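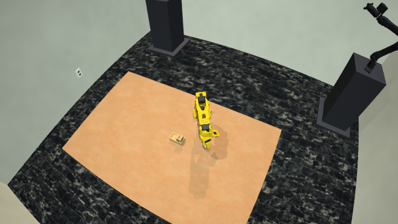 Two Years of Solar Heating at the Wakesley House
Posted 2025-06-18 by Nivaldo Paiva

The solar hot water system at the Wakesley house has now completed its second full year of service. This post records its performance and the changes made to the household's energy arrangements during that period.

The system consists of a Rito roof collector and a Doucette storage tank with a capacity of 130 gallons. Household demand was met by the collector alone for most of the year. The electric backup element was required chiefly in January, when snow remained on the lower panels for longer than had been expected. Total backup consumption for the year was 794 kilowatt-hours.

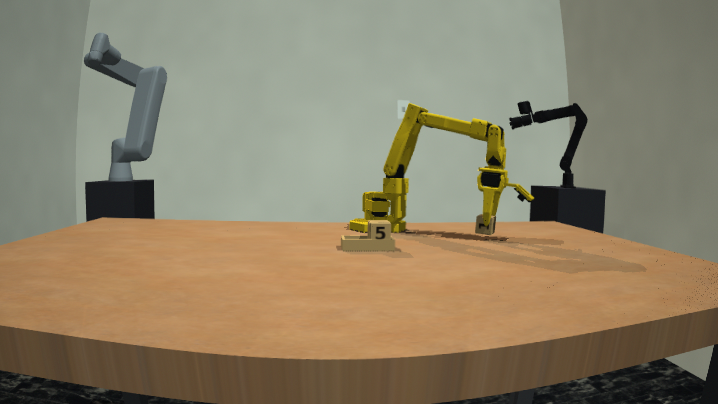
Changes to the Pipework

The original pipe run between the tank and the kitchen was 100 feet long and lost a considerable amount of heat. It has been replaced with a shorter route through the hall closet, and all accessible sections have been wrapped. A Brasus timer now limits the circulation pump to the morning and evening hours.

The installer recommended a larger pump at the same time. That recommendation was reviewed and declined. The existing pump is adequate for a house of this size, 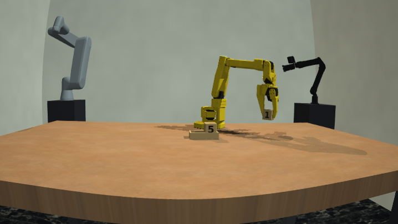

and the funds set aside for it were applied to a mixing valve, which keeps the water at the taps at a steady temperature. The valve was fitted in one visit and has required no adjustment.

Several readers have written to ask about routine care of the tank. 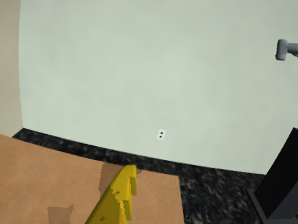
How often should the anode rod be inspected?

Every 2 years is the interval followed at this house. Owners with hard water may wish to inspect theirs more often, and the tank manual should be consulted before any fitting is loosened.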